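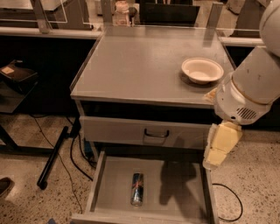 Drawer week in robotics club!! Our job this semester is the fetch-and-put-away task, and I have been looking forward to this part since I signed up. The arm has to open a drawer, deal with whatever is inside, and close it again without us touching anything. Today's target is the energy drink can lying on its side in the bottom drawer, with the gripper over on the right side. A can on its side is a great test object (it's round, it's shiny, and there's always one in the lab).

2/ Our team is called Grumdale, there are 5 of us, and the arm goes by Tuketti. The name was picked before I joined and I've stopped asking. I do grasping. Two others do the drawer motion, and the rest is vision and a LOT of cable wrangling.

3/ What I've learned so far about drawers: pulling in a straight line is hard! If the arm drifts even a little sideways, the drawer starts to bind and the motors push harder and harder until our force limit trips. We lowered that limit in our first week after a very loud bang.

4/ The fix we like best right now is letting the wrist go a bit soft during the pull, so the handle guides the hand. You command "back" and let the drawer decide about left and right. I got goosebumps the first time I watched it, it looks so much more relaxed.

5/ Now the can. If you come straight down with the fingers open across the narrow way, you get a nice hold around the middle. Come in crooked and it rolls off and you're chasing it. My grasp code was off by one rotation for days and kept trying to grab it end to end, lol

6/ We log every try in a little web tool called Cloteo that last year's team wrote. As of this afternoon it says 1,779 attempts, and 377 of those are from my branch. Most of mine are misses but I love scrolling through them, you can see exactly where the rotation bug went away.

7/ Somebody asked if we train on other objects. Yes! The bowl is next, and I'm nervous about it. A wide rim gives you plenty of places to pinch, but then the whole thing tilts and you need to know which way before you lift.

8/ The demo is in December against Darko, the other team in the class. Same task, same time limit, 4 runs each. They went with a suction cup. I think that's a really smart choice for cans and a scary one for anything with a curved edge, so we'll see.

9/ If you've done drawer closing with a soft wrist, please tell me how you decide it's fully shut. We're using a force spike plus position and it gets fooled when something is sticking up inside. Any tips welcome, I'll be in the lab until they kick me out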